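From: Cristóbal Rivadeneira
To: Erkow Works tenants list
Date: Mar 16, 2019
Subject: Re: Service charge and the ground floor units

Hello everyone,

Thank you, Grewal, for setting it all out so clearly, and apologies to the rest of you for my slow answer. I've been up to my eyes in boxes, as anyone who has tried to squeeze past our door on the second floor will know!

I'll quote the part of the earlier message I'm replying to, so that people who have only just joined the list can follow along:

> As most of you know, the landlord's agents have sent round a draft
> budget for the common parts. For our unit the charge would come
> to £2,919 for the year, and the biggest rise is under "lifts and
> loading bay". We have 552 square feet and hardly use either.
> Has anybody else looked at how the shares are worked out? I'd
> also like to know what is planned for the empty units on the
> ground floor, as there's talk of a café and a parcel shop, and
> nobody seems to have told the tenants anything firm.
> Grewal

On the shares first. I dug out our lease last night (it took a pot of tea and most of a packet of biscuits) and the wording in ours is "a fair proportion", with floor area given as the usual way of getting there. I suspect most of our leases are much the same, but do have a look at your own, as the older ones upstairs were drawn up before the extension and may say something quite different. If yours gives a fixed percentage, I'd love to see the clause. You can black out the rent if you'd prefer to keep that to yourself, I quite understand.

What bothers me a bit more is whether the empty units have been left out of the sum. When we moved in, the agents told us the landlord would carry the share for anything unlet. I've now been through the draft twice and can't find a line for it. It may be tucked inside one of the other headings, and I don't want to accuse anybody of anything, but it's a perfectly reasonable question and I think we should put it to them together and in writing. One letter with lots of signatures tends to get read sooner than a dozen separate emails.

As for the loading bay, I have some sympathy on both sides. We do use it, nearly every morning, and the shutter is in a sorry state. It sticks halfway when the weather is cold and then you have to go round and start again from the inside. I wouldn't mind paying towards a proper repair. What I'd object to is paying for a new one every year under a vague heading and never seeing it arrive. Could we ask for the quotes? I believe we're allowed to see them, and if we're not, it would be useful to be told so.

Now, the ground floor. I had a nice long chat with the people from Dondon, who were measuring up the corner unit, the one with the big window on the yard. They would like to open in May if the licence comes through, serving coffee and sandwiches in the day and closing at 4, so no late noise for those of you at the back. They seemed very keen to hear what people would buy. I put in a word for soup. The parcel shop I know less about. Wadau were mentioned to me as the likely name, but I only heard that in passing on the stairs and it could well be wrong.

My one worry about a parcel shop is vans. The yard is tight enough already, and the turning space by the bins disappears completely if two people arrive at once. If a busy collection point does go in, I'd want to see marked bays and some agreement about hours before anybody signs. 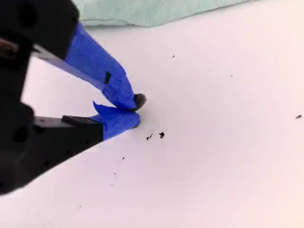 Grewal rang me while I was writing this and feels the vans ought to go in the same letter as the budget, with the agents asked to answer both points before the draft is approved. I was inclined to keep them apart, but I can see the sense in it, as the wear on the yard surface ends up in our charge anyway.

So I'll make a start on a draft over the next few days. If you'd like your name on it, please reply to me with your unit number and your floor area as it appears in the lease. I'm in 213 if you'd sooner drop a note under the door, or come in and have a cup of tea, so long as you don't mind sitting on a box.

With all good wishes to everybody,

Cristóbal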